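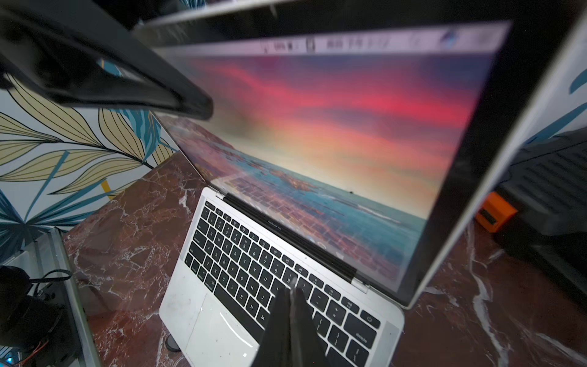

A corner for working in

Print this page | E-mail this page

Search this diary: Enter word Go

Jul 20, 2021

I woke up before 7 and could not sleep again, so I made tea and went to look at the corner. I do this every morning now, like a person who has a new pet. I had the laptop open before the tea was cool enough to drink, but I did not work. I looked at the sunset on my screen, the pink clouds and the sea, and I thought that I should change it for something more serious. I have thought this for two years. It stays.

The translation for Skerkix is 200 pages, and it is all pumps and valves. They want the first part by the end of next week. I promised myself 3000 words a day, which was a foolish promise, but I wrote it in the calendar with a pen, so now I must at least try. In the old apartment I worked at the kitchen table and every evening I had to move everything before supper. Papers went on the refrigerator. Once a page of my notes came back to me with a circle of soup on it, and I had to guess one number.

When we moved to Egan I said that I wanted only one thing, a place where I can leave a book open overnight. It did not need to be big.

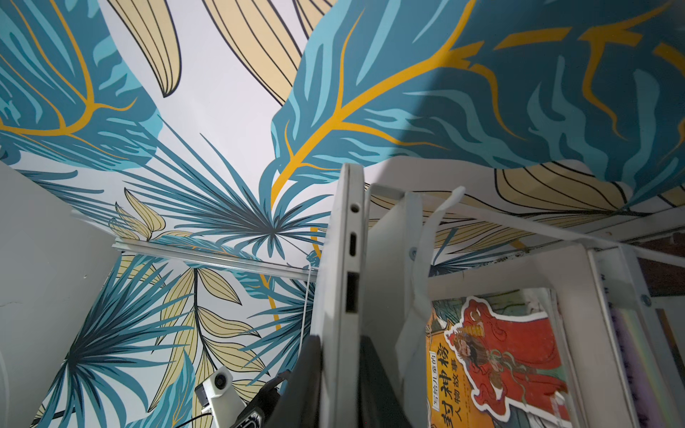

Choosing the paper took me longer than choosing the apartment. I ordered samples from Prollel three times, and the lady on the telephone began to know my voice. First I wanted stripes, then a plain gray, then I was tired and almost took nothing. My sister-in-law told me that big patterns make a small place smaller. Maybe she is right, but I like to lift my head from a difficult sentence and find the big teal leaf up there, with its yellow veins that branch like a river on a map. I follow one vein to its end, and sometimes the word comes. In the afternoon I found a thin crack in the plain gray part of the wall, near the place where it goes into the corner. I put my finger on it. I will ask somebody about it in October, when the heating is on again and we see if it grows.

I worked from 10 until lunch and finished one chapter, the short one. The hard word today was a kind of ring that sits inside another ring. In my language there is one word for both, and the customer of course wants two. I wrote to Skerkix and they answered with a drawing, very polite, which explained everything except the word.

After lunch I wanted to try the folding stand. I bought it after my neck became bad in the spring - the doctor said "raise the screen" and then looked at his own screen, which was very low. It is gray and it folds quite flat, and I can not decide where it should live when I do not use it. On the little white shelf would be logical. But on the middle shelf I have the book with the yellow and red cover, the Chinese one with the clouds, and I do not want to put a stand on top of it. FOLIO-02 is under it, on the bottom. I move the stand to the left, I move it to the right, I put it in front of the shelf and go away, and when I come back I do not like it there also.

I tried Plaron in the evening, the program for counting hours. It asked me what I was doing today and I did not know which answer to choose. There was no button for moving a stand.
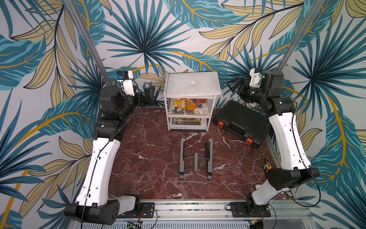

A reader of this diary writes to me that I should leave the books lying flat and stand the laptop holder upright beside the shelf, on its thin side, because then it takes no place and the hand finds it quickly. She had the same trouble with a music stand. She also says that three shelves are never enough and I should buy the second unit now, before the shop changes the color of white. I answered her that I will try the thin side tomorrow. About the second unit I must first ask at home.

It is late and I still have to write down the two words for ring before I forget which is which.

Related entries

The kitchen table, a goodbye
Samples from Prollel, second envelope
First week in Egan
My neck and the doctor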